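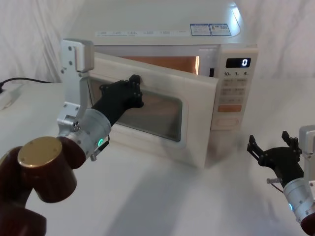 Microwave oven (countertop)

A countertop microwave oven is a small electric oven that heats food with radio waves instead of a flame or a hot coil. I've kept this entry going on my household appliance pages for years, and it gets more mail than the toaster, the kettle and the rice cooker put together, so I've let it grow a bit. Jamila Khan read the first version and told me it was all magnetron and no dinner. She was right, and I've moved the physics down to one paragraph.

How it heats

Inside the body, usually behind the control panel, there's a vacuum tube called a magnetron. It makes microwaves, a metal channel carries them into the cooking chamber, and the metal walls bounce them around. Water molecules (and to a lesser degree fats and sugars) soak up the energy and warm up. The waves only reach an inch or so into most foods, so the middle of a big potato cooks mostly by heat working its way inward. That's why recipes tell you to let things stand, and I wish more people would listen to them!

Power and size

Many small models are sold at 700 watts of cooking power, and mine is one of those. Watch out for the difference between cooking power and the power it draws from the wall, which is higher, sometimes a lot higher. Package directions are mostly written for stronger ovens, so with a small one you add time in short bursts and check. My old Tumlow had a chamber of around 20 liters, plenty for a dinner plate and hopeless for a casserole dish with handles.

The door

The door does more than people give it credit for. The dark window has a metal screen with tiny holes in it, big enough for light to pass and far too small for the microwaves. Latches on the door work switches inside the body, and the oven can't run until those say the door is shut. Some doors open with a pull handle, some with a push button low on the front. I'm a button person - you can work it with an elbow while holding a bowl of soup.

Please don't run one with a bent door, a broken latch or a cracked window. Dirceu Lacerda, who repaired kitchen appliances for a living until his knees gave out, won't let anybody fix a microwave at home either, and I'm with him. There's a capacitor in there that can hold a dangerous charge even after the thing is unplugged.
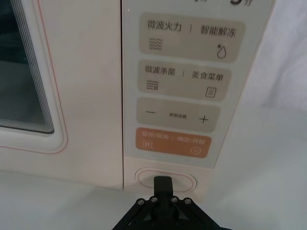 Controls

The oldest panels were two dials, one for power and one for time, and plenty of cooks still swear by them. Button panels came along and brought menus, which I have mixed feelings about. A typical panel now doubles things up, so that one button handles two jobs, say power level and defrost, and a plus and minus set the amount. Start and cancel tend to get the brightest color, for good reason. If you buy a model made for another country, the labels may be in a language you don't read, and a bit of masking tape with your own words on it works fine (I did this for my aunt's Georgiev and she never looked at the manual again).

Defrost mostly works by switching the magnetron on and off, giving the heat time to spread. Inverter models, like the Oria I used at my sister's place, can hold a lower steady power, and I did notice fewer cooked edges on the ground beef.

Cleaning

Put a cup of water with a slice of lemon in the chamber, heat it until it steams well, leave the door closed for a few minutes, then wipe. Leave a wooden spoon in the cup while it heats, so the water doesn't boil up suddenly. For the top and the front, a damp cloth with a drop of dish soap is plenty. I've seen the printing come right off a Cilivico panel from scouring powder, so skip that.

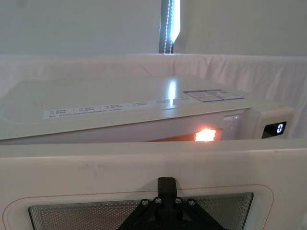 Why does the light come on when the door is open?
On many models the lamp is wired to switch on with the door so you can see what you're putting in or taking out. It's an ordinary lamp and has nothing to do with the cooking, which stays off the whole time the door is open.

Placement

Leave space at the back and sides for the vents, and check the manual for how much, because it varies by model. Keep the top clear too if there are vents up there. It should have an outlet to itself, and in my kitchen that meant moving the kettle across the room.

Last revised Tuesday, December 24, 2024, with a correction to the defrost section.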